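Pritalgate and District Military Exercise Liaison Group
Minutes of the August meeting, held in the Vundell Room

Present: Catalina Farías (chair), Iñaki Bermúdez, Thảo La, Gwenaël Baudry, Xuân Hứa (minutes)

The chair opened the meeting at 7 p.m. and again at 7.10, when people had stopped talking.

1. Minutes of the last meeting
Agreed, after the word "invasion" in item 4 was changed to "arrival".

2. Autumn landing exercise at Covden beach
Mr Baudry reported that 737 troops are now expected, with landing craft, over two nights. The army's letter calls the impact on residents "minimal". Ms La asked whether the author of the letter had ever heard a landing craft. Mr Baudry did not know. The beach car park will close to the public from 6 p.m. on both nights, and the army has been told that the pay machine does not take cards.
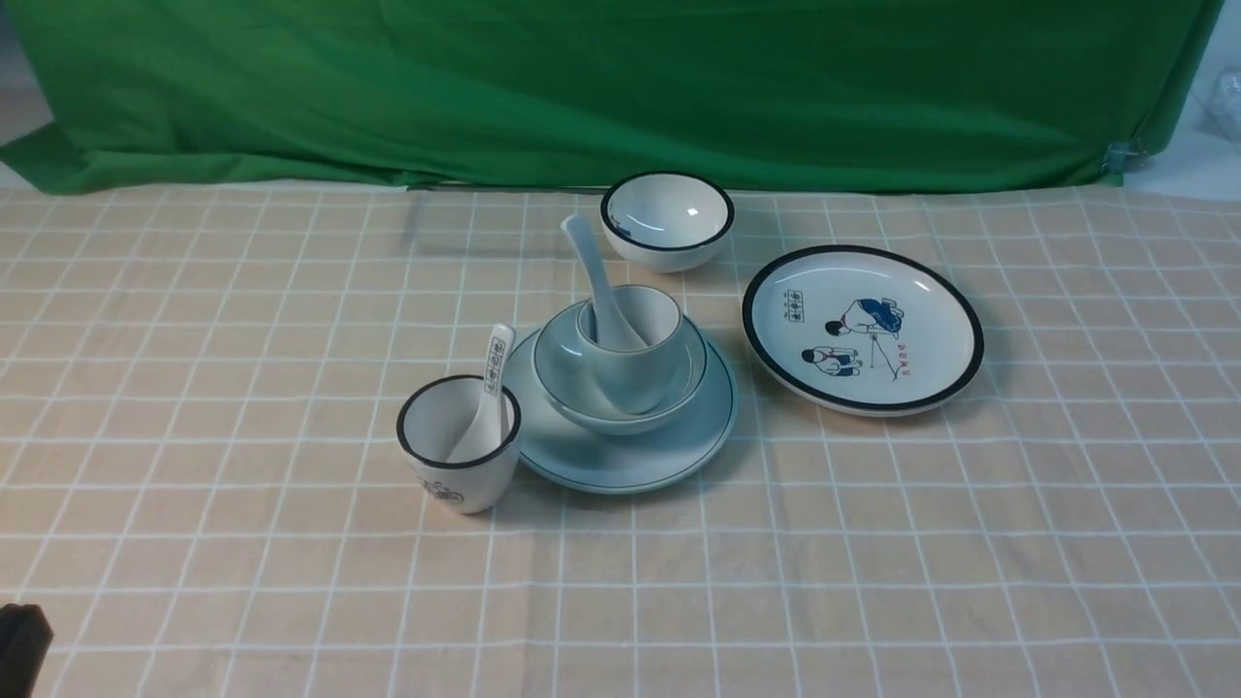 3. Low flying
Mr Bermúdez has logged 95 complaints since spring, of which a fair number are from Mr Bermúdez. The helicopters are supposed to keep north of the river Thân. He has sent the squadron a map with the river coloured in, and has had a polite reply thanking him for the map. The chair will write again asking for a reply about the helicopters.

4. Road convoys
The convoy route still goes over the Vundell bridge, which has a weight limit. The army says its engineers are content. The council's engineer has not been asked whether she is content. Ms Farías to ask her.

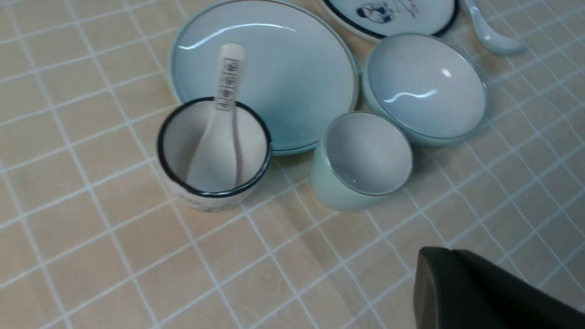
Ms La said that at the spring exercise the convoy had stopped for 2 hours outside the primary school, to the delight of the pupils and no one else. It was agreed to request that any breakdown take place further along.

5. Blank firing
Notice to farmers will go out earlier this time. Ms Hứa has had 100 leaflets printed, with the right month on them. Mr Bermúdez asked for the word "bangs" to be used in place of "audible training effects". Carried, Mr Baudry abstaining.

6. Any other business
One trench from last year remains on the common. The army believes it to be a ditch. Mr Baudry to take a liaison officer to look at it, in boots.

Next meeting in the same room, 7 p.m., after the landing. The meeting closed at 8.40.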